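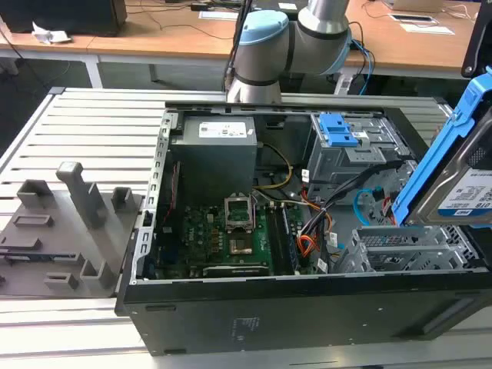 4 Aug 2020. Second Hikholm tower, the one from the Jarnia office. Want it back together by end of the week, Hermine Mösli is asking. Side panel is off and it's lying flat on the slatted bench, PSU still in, socket empty with the bracket up – do NOT lean anything over it, pins are a pain to straighten and we have no spare board. Drive goes in the blue caddy, then the cage. Red/orange/black bundle wants tying back before the panel goes on, it crosses right where the fan shroud sits on the first one.

Parts: CPU is in the Grostilard drawer, antistatic bag, marked 2. Paste nearly out, ordered 10 tubes (Hà had them, 20 was too many). Standoff screws in the lid of the tin.

To do
– reseat 24 pin, was loose in April on the other one
– memory test overnight, 100 percent pass or the sticks go back
– copy job, 2000 folders, start it before lunch not after
– new label for the front, old one is peeling

Ask Hermine if she wants the same disk layout agian or seperate scratch.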